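How do I find out how many people of each religion lived in my town?

Posted by Ningsih Jugah

Hi everyone! I'm putting together a little booklet on the congregations of Grondville for our August open house weekend, and I'd love to open with a page on how the religious makeup of the town has changed. I assumed I could just look it up in the census, but I've been clicking through tables for two evenings and there is no religion question anywhere. Am I missing something? One old church history says there were 831 Methodists in town, and a newspaper clipping gives 1,972 for the very same decade. Both can't be right, can they? Any pointers welcome, I'm having a great time with this and would like to get it right.

Dinesh Thakur

Oh, fun project! You aren't missing anything. The US census doesn't ask people their religion. There was, however, a separate Census of Religious Bodies in 1906, 1916, 1926 and 1936, and it's a treasure. It went to congregations and denominations, so what you get is membership as each group reported it. The published volumes break things down by county and for larger cities, so a small town may be folded into its county. Many libraries have them and scans are easy to find online.

Now your two Methodist numbers. They could both be right! Check three things before you throw one out. Is one of them members and the other "adherents" (which can take in children and people who attend without joining)? Is one the town and the other the county or the circuit? And does the larger one lump together branches that were separate at the time? I spent a whole happy Friday on a puzzle like this and it came down to Sunday school pupils being added in. 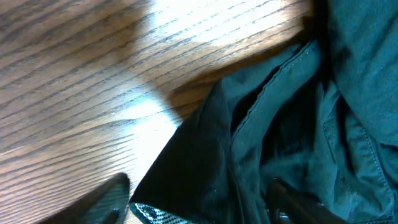

Wood grain on a tabletop

For more recent decades, look for the U.S. Religion Census, which is a county-level count of congregations and adherents gathered from the religious bodies themselves. Do put the source and the word it uses (members, adherents, communicants) right beside every number in your booklet. Your readers will thank you, and so will whoever does the next edition.

I-seul Lim

try the library

Ha-neul Cheon

Seconding Dinesh, and adding one thing: ask the congregations directly! I did this for Lanimbridge and wrote to 28 of them. Only 8 sent figures, but those were wonderful, with membership rolls, anniversary programs, even a hand-drawn chart. Mosques and temples often don't keep a roll the way churches do, so ask how many families come to the big holidays and print it in those words. I wouldn't add them all up into percentages, the numbers measure different things. Please post a link when the booklet is done, I want to read it!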